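4. Marking out the cell and checking the layout

This section covers the floor marking, the approach distances and the first layout check for the Oseo bench arm. Complete Section 3 (anchoring the pedestal) before you begin. The steps apply to a new cell and to any cell that has been moved, even if it was moved within the same room.

Site rules take priority where they are stricter than this manual. If your site has no written rules for robot cells, ask your safety contact to review this section and sign the layout sheet before power is connected.

4.1 What you need

Layout sheet, form 174
Tape measure and chalk line
Yellow floor tape or floor paint
Lockout padlock and tag
The cell file from Zusport Planner, opened on a laptop or printed

4.2 Before you start

CAUTION: The arm can fall under its own weight if a brake is released by hand. Do not stand or reach under the forearm while anyone is working at the brake release panel.

1. Switch off the controller and wait for the status light to go out.
2. Fit the lockout padlock to the main switch. The person doing the marking keeps the key.
3. Hang the tag with your name and the time on it.
4. Try the start button once to confirm that the controller is dead.

Note: A pressed emergency stop is not a lockout. It can be reset by someone who doesn't know you are in the cell.

4.3 Measuring the reach

The boundary is set from the full reach of the arm plus the tool plus the part. Do not use the working area of your program. Programs change, and the arm can go anywhere its joints allow if a limit is entered wrong.

1. Find the maximum reach for your arm on the rating plate. For the long-link version this is 1441 mm.
2. Add the length of the gripper from the tool flange to the fingertips.
3. Add the longest part the gripper will hold, measured from the fingertips outward.
4. Write the total in box A of the layout sheet.
5. Work out the approach distance for your type of guarding with the worksheet in Appendix C and write it in box B. Cells with no fence and no scanner use the largest value in the table.
6. Add A and B. The result is the distance from the center of the pedestal to the floor line.

If the line would cross a walkway, move the table or fit a fence. Do not shorten the distance to keep the walkway open.

4.4 Marking the floor

1. Sweep and degrease the floor. Let it dry fully.
2. Snap chalk lines first. Have a second person check them against box A plus box B.
3. Lay the yellow line on the outside of the chalk. Square the corners so that the turn can be seen from standing height.
4. Leave no gaps except at the operator's entry.
5. Record any line that runs behind a table leg, a post or a rack. These stretches wear without being noticed and need their own entry on the inspection list.

Note: A painted line is a warning only. It doesn't stop anyone, and it can't be counted as a guard in the risk assessment.

4.5 Storage and loose equipment

1. Shelving may stand near a cell if people can load and unload it from outside the line.
2. Put heavy boxes on the bottom shelves. Anything round on a top shelf needs a lip or a bin - a rolling part is a common reason for people to step over the line without thinking.
3. Park hand trucks and carts outside the line with the wheels chocked or the toe plate down.
4. Keep the floor clear of covers, discs, offcuts and hoses, inside the line and for one stride outside it.
5. Keep only the tray, fixtures and parts for the current job on the tabletop.

4.6 Checking the layout in simulation

Compare the cell file with the real floor before the first powered move. The model is only useful if it includes the things around the table as well as the arm.

1. Open the cell file and set the view so that the pedestal, the gripper and the nearest storage can be seen together.
2. Check that the table, the floor lines and the shelving are in their measured positions.
3. Move the arm to the pick position, with the fingers over the tray.

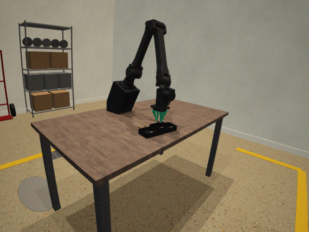 Figure 13. Cell model with the gripper above the compartment tray, shelving and yellow floor lines included.

4. Sweep joint 1 through its full range, then repeat with the arm stretched out. Note anything the arm, the tool or the part would touch.
5. Set the joint limits so that the sweep clears walls and storage. Save the file under a new revision.
6. Walk the real floor with the printout. Mark every difference on it, including items that should not be there.

CAUTION: A clean result in simulation does not clear the cell for use. Run the first powered move at reduced speed with the enabling switch in hand and everyone else outside the line.

4.7 Records

File the layout sheet, the printout and the revision number together. Repeat 4.3 to 4.6 after a change of gripper, a longer part, a moved table or a new rack. Inspect the floor lines every 3 months and repaint worn stretches before the next shift.

Revision 3, 21 Jun 2023. Prepared by Liudmyla Dovhaniuk, checked by Volodymyr Hrytsenko, Vestden. Replaces the May issue, in which the tool length was missing from step 2 of 4.3.

Continue to Section 5, First powered move.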